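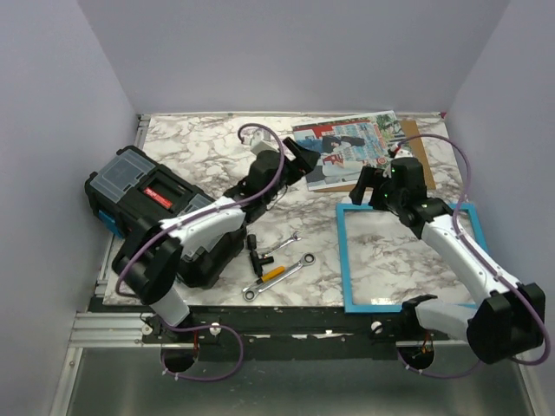
Die Nullpunktdrift beim Umschalten von Handführung auf Fernsteuerung tritt bei uns nur am rechten Arm auf. Am linken habe ich nach 29 Durchläufen keinen Versatz im Log. Verdacht zuerst auf Kabelzug: Die violette Leitung läuft rechts am Unterarm entlang und in weitem Bogen um den Ellbogen, festgehalten von kleinen weißen Bindern. Binder am Ellbogen versuchsweise gelöst, Versatz unverändert. Damit bleibt für mich die Schwerkraftkompensation, die Trodex beim Moduswechsel offenbar mit alten Lastdaten startet.

Am 04.02.2019 schrieb die Wastari-Werkstatt:
> Wir zeichnen mit Trodex 26 Demonstrationen pro Aufgabe auf,
> die ersten 6 handgeführt, den Rest über Prendon ferngesteuert.
> Nach dem Wechsel greift der Arm zu tief. Mechanik oder
> Software? Und lohnt sich die Mischung überhaupt?

Zur ersten Frage: vor dem Wechsel die Greiferlast neu setzen, dann die Regelung einmal aus- und wieder einschalten. Bei mir sinkt der Fehler damit unter die Auflösung der Encoder.

Zur zweiten: Für Schraubenschlüssel und Schraubendreher nehme ich nur noch Fernsteuerung. Beim Handführen verdeckt die Hand der Kamera das Werkzeug -- gerade beim Zugreifen. Handgeführt bleiben Anfahrwege, mit rund 100 Hz aufgezeichnet.

Den Patch für den Moduswechsel lege ich im Zweig "juska-test" ab. Wer Juška älter als den April-Stand fährt, muss vorher neu kalibrieren.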